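Mitmacher gesucht! Robotik-AG Pultdale, Projekt "Hurnow"

Wir sind eine Schüler- und Studentengruppe und suchen Verstärkung fürs Frühjahr. Start April 2019, Werkraum im Haus Gumley. Aufgabe: zwei Roboterarme, Zahnräder, runde Platte mit Stiften. Räder sollen auf die Stifte. Klingt leicht, ist es nicht.
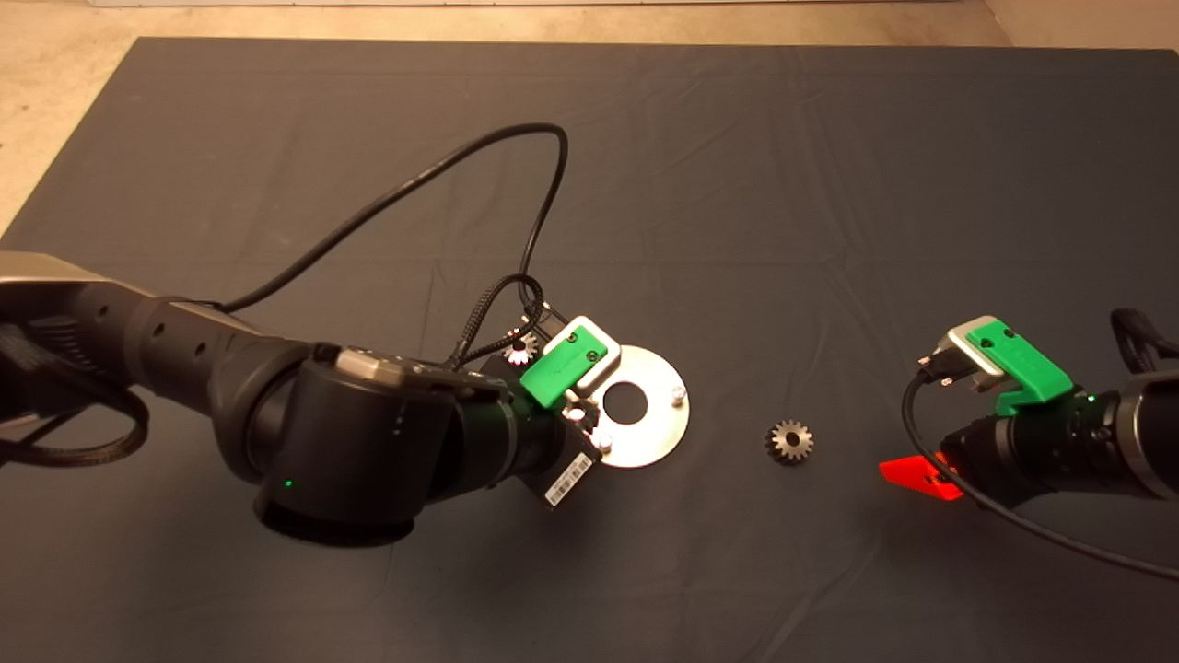
Gesucht werden 2 Leute fürs Programmieren (Python reicht) und jemand mit Lust auf CAD und 3D-Druck. Vorkentnisse schön, kein Muss. Mindestens ein Abend pro Woche, vor dem Wettbewerb im November eher mehr.
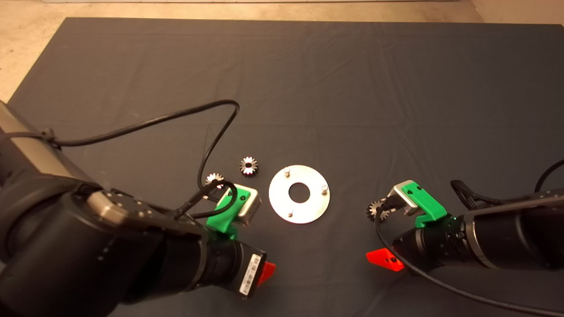 Platte mit drei Stiften, Zahnräder, beide Greifer

Was ihr kriegt: Schlüssel zum Werkraum, Zugang zu den Armen, Teilnahmebescheinigung. Geld leider nein. Materialbudget 300 Euro fürs ganze Team, Fahrt zum Pacheco-Cup wird übernomen.

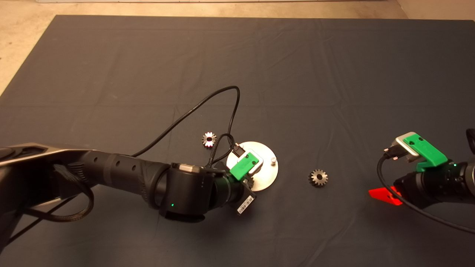
Bewerbung: drei Sätze reichen, kein Lebenslauf. Zettel ins Fach 60 oder Mail an die AG, Betreff "Hurnow". Bitte dazuschreiben, an welchen Abenden ihr könnt.

Kommentare (3)

zahnrad_fan: Geht das auch ab Klasse 9?

AG Pultdale: Ja, mit Unterschrift der Eltern.

lötkolben3001: Mail ist raus, CAD wär meins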